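Open day at Lostholm

I'd been meaning to get over to the Lostholm workshops for ages, and in March I finally went, mostly because Aleksandra Baran had a spare seat in the car and promised me cake. (There was cake. Lemon, a bit dry, I had two slices.)

We got there just after ten and parked behind the Citier building, where the signs run out and you have to follow the people who look as if they know where they're going. Entry was 2 pounds, and for that you got a paper map and a sticker that fell off my jumper before I'd reached the stairs.

The ground floor was stalls. Rebelo had a table of offcuts at 50p each and I bought far too many, mainly lovely bits of felt that I have no plan for at all. Aleksandra got talking to a man about hinges and I lost her for half an hour, so I wandered up to the Evudham rooms by myself and had a good nose at the old pattern drawers. The labels are all handwritten and some of them have been crossed out and changed so many times you can't tell what's meant to be inside!

After lunch we went through to the big workshop, the part I'd most wanted to see. What a space. It's so bright, and the ceiling is miles up, and after the poky corridors I just stood there for a minute with my coat over my arm. Our guide, Aleksandra Kaczorowski (yes, two Aleksandras, it got confusing), let us ask anything we liked and never once looked at her watch.

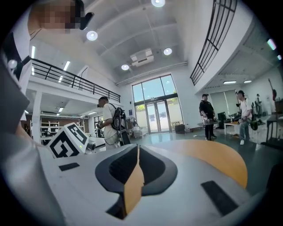 Can you visit outside the open day?

Only in a booked group, and you need to write to the office well ahead with your names and what you'd like to see.

We left at half past three with the felt, a leaflet about evening classes and a jar of somebody's chutney. I'm tempted by the bookbinding class, if I can talk Aleksandra into driving again.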